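I have been putting off the workbench thread for so long that three of you have asked if I gave up. I did not give up! I got distracted by sanding. Here we go, long one, get a snack.

1/ So the old top was a hollow door on two filing cabinets. It bounced. If you put a cup down at one end, the pencils at the other end rolled over to say hello. I used it for four years and complained the entire time.

2/ What I wanted was something I could fasten things to, unfasten them, and fasten them somewhere else the next morning when I changed my mind. I change my mind a lot. My partner calls the workroom "the room that moves."

3/ I priced proper hole-grid bench tops first. The nice Standus one was way past what I had, and shipping was a whole separate heartbreak. Then I started wondering why pegboard has to be on the wall at all.

4/ Blue pegboard, flat, as a table. I know. Several people told me it would sag and I would be sorry. It sits on a frame with cross pieces close together underneath, so there's hardly any unsupported stretch, and it has been fine since October.

5/ Blue because blue was what they had. I had my heart set on gray. I now love the blue and would fight somebody for it.

6/ Somebody worked out that my top has more than 2,000 holes in it and replied with just the number and no other words. Thank you, whoever you are, I think about it every time I dust.

7/ Oh, dusting. Everything small goes down the holes. Sawdust, fine, that's nearly a feature. But I've lost 11 of the tiny brass screws under there and I'm too stubborn to crawl in after them.

8/ Which brings me to the part you've all been asking for, the wooden board that goes on top. You can't write on pegboard, you can't glue on it, you can't slide anything across it without it catching. You need a smooth bit to do the real work on.
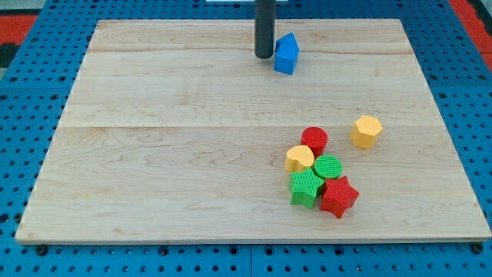

Filed under: Workroom / Surfaces

9/ There she is, with some of the plastic shape blocks on her. I'm so pleased with that grain. It goes all wavy and then there are those darker swirls over on the left half, and I've stopped mid-job to look at them more than once (don't tell anyone who is waiting on an order).

10/ It's several planks glued up, so you get bands where the color shifts a little from one to the next. A lady at the lumber place tried to talk me into a more even set and I said no thank you, I want the stripes.

11/ Glue-up tips, from a person who has done it badly twice: dry fit it first, every single time. More clamps than you think. Wipe the squeeze-out with a damp rag before you go have lunch -- I went and had lunch. That was an hour of scraping.

12/ Then sand. Then sand again. I went up through the grits and had a podcast for each one. The front edge got the most attention because that's where my wrists go, and I wanted it clean and plain with nothing to snag a sleeve.

13/ Finish is a water-based one from Donwood, the matte. Two coats, light sanding in between. I tested an oil on an offcut and it went very orange, and I didn't want orange next to all that blue.

14/ Keeping it still was the bit I overthought. I tried rubbery shelf liner (slid), double-sided tape (left gunk), and a wooden lip along the edge (caught crumbs, looked like a tray). Fasteners into the pegboard won. Should've started there, the holes were RIGHT THERE.

15/ And when I need the whole top for cutting fabric, the board comes off and leans against the wall. Takes me less time than finding the scissors.

16/ The blocks! I sort them by color, then by shape, then I get annoyed and sort them by color again. They're for the matching sets, the kind where a little kid finds the right shape for the right spot. Bright plastic on pale wood is so easy on the eyes. On the old door, which was brown, I kept missing pieces until I knelt on them.

17/ I do all my checking on the board now. Run a thumb around each edge, look for a rough bit, put it in the done pile. A pale, flat surface shows you everything, including how much cat hair you live with.

18/ Costs, for those who asked. Wood and finish together came to $218, and the wood was nearly all of it. The frame was leftover lumber from the Talton shelves (remember the Talton shelves? we don't speak of them). Fasteners were $21 because I bought the wrong size first and then the right size.

19/ Could you do it cheaper? Sure. A ready-made shelf panel would work just as well if you don't care about swirls. I care about swirls.

20/ Things I would change: I'd plan where the seams between the pegboard panels land before cutting anything. Mine landed where they landed. I'd also paint the underside, which I skipped because who looks under there, and now I look under there constantly for screws.

21/ A few replies in one go. No, it doesn't wobble. Yes, you can lean on it, I do. No, I'm not selling them, please stop asking, my back hurts. The lamp in my last thread is a secondhand Jalali and I don't know the model, the sticker was gone when I got it.

22/ Next up is the drawer situation, which is bad. There's one I haven't been able to open all the way for months -- something in there is standing up that should be lying down. I'll post when I get it out.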